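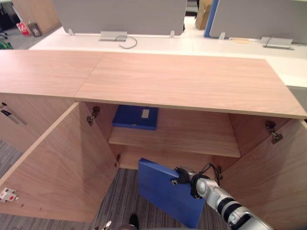 **Notebook / Chores / Tidy-away tasks**

November, afternoon session

Folders and the cabinet again. The question for this month is the same one as last month: which office and household chores can we hand over to an arm today, with no one standing next to it. Putting paper away seems like it should be on the list. I'm still not ready to put it there.

Setup as of this afternoon: both cabinet doors open before the start, one blue folder already lying flat at the back above the shelf, second blue folder in the gripper, held by its top edge. Doors are opened by hand for now. Door opening has its own page and I don't want to mix the two results.

The top-edge grip is what the policy keeps choosing. It makes sense for picking up from a rack, but the folder then hangs and tilts, and the shelf wants it flat. A person would slide a hand under it without thinking. The arm has to either swing the folder up and lay it down in one motion or set a corner on the shelf and push. Swinging looks better on paper. Pushing is what I'd trust more, as the shelf does half the work.

Ran 5 tries with the corner-and-push version. Four ended with the folder on the shelf. On the fifth the bottom edge went under the shelf and the arm kept pushing until I stopped it. It had no idea anything was wrong. Wrist force was well under the limit the whole time, so the limit is set too high for paper and card - fine for the mugs, useless here.

Cables: black ones loop around the wrist and rub on the inside of the cabinet when the arm reaches in. Need a shorter run or a sleeve. Nouhaila Berrada thinks they also pull the wrist slightly at full reach. Worth checking before we blame the policy for drift.

Numbers for the Tenance writeup. Training set is 4,000 demos, of which 1,000 have a cabinet or a shelf in them. Very few have anything thin and floppy. Brivov asked if more data would fix it. Probably some of it, but I'd want demos where the first grip is a bad one and the operator has to regrip, and we have almost none of those.

Where I'd put the chores right now:

- wiping a clear table: yes, unattended
- mugs to a rack: yes, with someone in the building
- folders to a shelf, doors already open: only with someone watching
- folders to a shelf, doors closed: no
- anything with laundry: no

To do:

- lower the force limit for the folder task and rerun
- try a side grip at mid-height
- log wrist angle at full reach with the cables tied back, then loose
- ask Pretside if the thinner fingertips are ready

Left the doors open for the evening runs.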